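Every November I clear out my workshop, and every November I find the same thing: parts. Parts in coffee cans, parts in coat pockets, parts in the drawer that's supposed to be for tape. I finally got a handle on it last year, and my neighbor Maxine Pearce asked me to write down how, so here goes (Maxine, this is the long version, you've been warned!).

Start with one big bin and nothing else. I know the temptation is to run out and buy a tower of little drawers. Don't! I did that when we moved to Aseswood and I spent a whole weekend sticking labels on drawers I never opened again. Get one plain bin with rounded corners, the kind you can hose out, and go through the whole shop with it. Anything that came off of something else goes in. You don't decide anything yet, you're just gathering.

Then sort by what you'd do with it and forget about what it's made of. I used to have "metal" and "plastic" and it was useless, I could never find the knob for the fan. Now I have "goes back on something," "might fit something," and "why do I own this." That last pile is always the tallest.

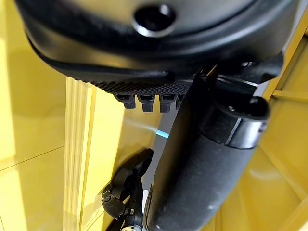
Black plastic with a textured strip: the kind of surface that hangs on to dust.

Cleaning comes next, and I'm a big believer in doing it before anything goes on a shelf, when you still have everything out. For smooth plastic I use warm water with a squirt of dish soap and an old T-shirt. For anything with a grippy pattern you want a soft toothbrush, and go with the lines of the pattern first and then across. Leave the soap on for 2 minutes before you scrub. My friend Dagim Berhe swears by baking soda paste, but I tried it on a black drill case and it left a chalky haze in all the little grooves that I was picking out for days. On white plastic it's great.

Please don't use acetone on plastic. I took the shine right off a vacuum cover that way and my husband still brings it up.

Dry things all the way! I lay mine on a towel overnight with any hollow side down. If you're in a hurry a hair dryer on cool works, but keep it moving. 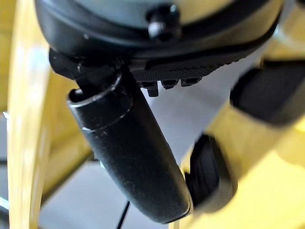 Labels, then. I've gone through every kind. Masking tape falls off in a cold garage, and the printed ones curl. What I like now is a paper luggage tag on a string, with pencil, and I write what the thing belongs to and the month I took it off. Pencil doesn't fade and you can erase it when the part finally goes home. I got a pack of 27 tags at the hardware store in Skemley and I still have a few left.

Small screws get taped to the part they came from, or if the part is too greasy for tape, they go in a little zip bag tied on with the tag string. Do it the second the screw comes out. I used to think I'd remember. I never once remembered.

For long curved pieces that won't stack, lay them side by side all pointing the same way. Setsuko Ebihara, who taught the upholstery class I took, did this with her chair arms and it saves a ridiculous amount of room compared to tossing them in. If they're shiny, put a strip of old flannel in between so they don't rub.
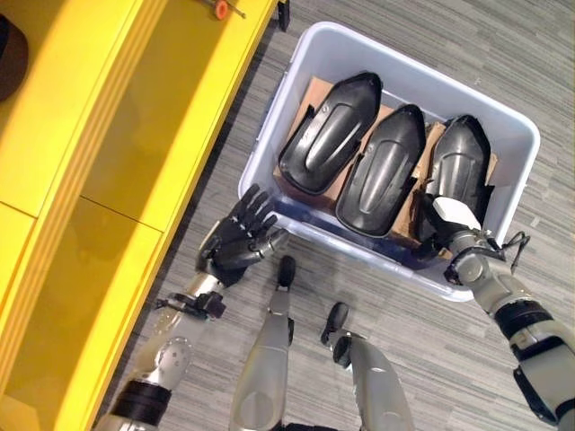
And then give yourself a deadline. Mine is 12 months. If a tag says last November and I haven't touched the thing, it goes out to the curb or over to Tamara Ciobanu, who fixes up lamps and will take almost anything with a switch on it. I make one exception, for parts to machines I still own, and those live on the bottom shelf by the door.

Oh, and sweep under the bench before you put the bins back. I found my good tweezers under there, plus a mitten.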